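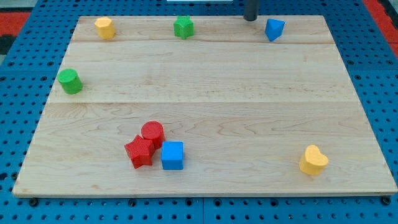
Dana Whitcomb
Contributing writer, materials and standards

07/12/2023

Solid wood panels should be sold with a moisture content figure printed on the label. Most are not. The buyer gets length, width, thickness, species and a grade, and has to guess at the property that decides whether the panel will stay flat.

The mechanism is well understood. Wood gains and loses water until it is in balance with the air, and it changes width as it does so. Movement along the grain is small enough to ignore in furniture. Movement across it is not. A wide panel made of several planks glued edge to edge moves as one piece, and if it is screwed down hard to a frame that does not move, something has to give. Usually it is a glue line or the row of screws nearest the edge.

Last March I bought shelving panels from two retailers in Plarniditz for a storage wall. The nominal size was the same and so was the grade. I measured both sets with a pin meter before cutting. One read 7 percent, the other 13. Neither number appeared on the packaging or in the online listing. The Trarnport staff told me the panels were "kiln dried," a phrase that describes a process and says nothing about where the wood has been stored since. At Pruvevden I was told to leave them indoors for a week, with no target value to check against.

Suppliers raise two objections. The first is that moisture content changes after packing, so a printed figure would be out of date by the time of sale. That is true, and it applies equally to a great many test values that are printed anyway. A figure with a date and a statement of how the panel was wrapped tells the buyer what the manufacturer shipped. If the panel reads six points higher at the store, the fault is in storage and can be assigned to storage.

The second is cost. Any mill that glues panels already checks moisture before the press, as the adhesive will not cure properly outside its range. The reading exists. Printing it takes one more field on a label that already carries a bar code and a batch number.

I would accept a range in place of a single value, provided it is narrow. "6 to 9 percent at packing" is useful. "Suitable for interior use" is not.

Trade buyers can write the requirement into their purchase orders now. The joinery shop I use in Clegg does this and rejects panels at the door – it owns a meter and has a rack to hold the load until it has been checked. A person buying one shelf has neither, and for that buyer the label is the only inspection there is.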